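Slide 1. Sidewalk condition surveys: what we log and why

Start with scope. Jevthorpe has 909 segments on the register. A segment runs from one curb ramp to the next. Downtown is excluded; Ocampo holds that contract.

Slide 2. Defect types

Go through these quickly. Vertical displacement at joints, cross slope, cracking, vegetation at the edges. Displacement drives most of the repair budget. Cross slope gets missed when crews are short on time. Mention that the 2000 survey recorded displacement only, so older data cannot be compared on the other types.

Slide 3. Edge growth

Grass over the slab edge reduces usable width. Measure clear width at the narrowest point, concrete only. Do not average along the segment.

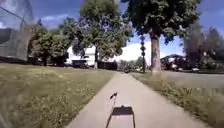
Concrete walk with grass spreading over the edges in places.

Slide 4. Scoring

Scale is 1 to 5, with 5 the worst. Score each defect type separately and carry the highest forward. Skasbridge used a weighted sum until May and dropped it: one bad joint disappeared into an otherwise good segment.

Slide 5. Repair sequence

Grinding first, then edging, then slab replacement. Edging is cheap and can be batched by street. Almost 30 percent of segments need only that. Pause for questions before the Jamby cost tables.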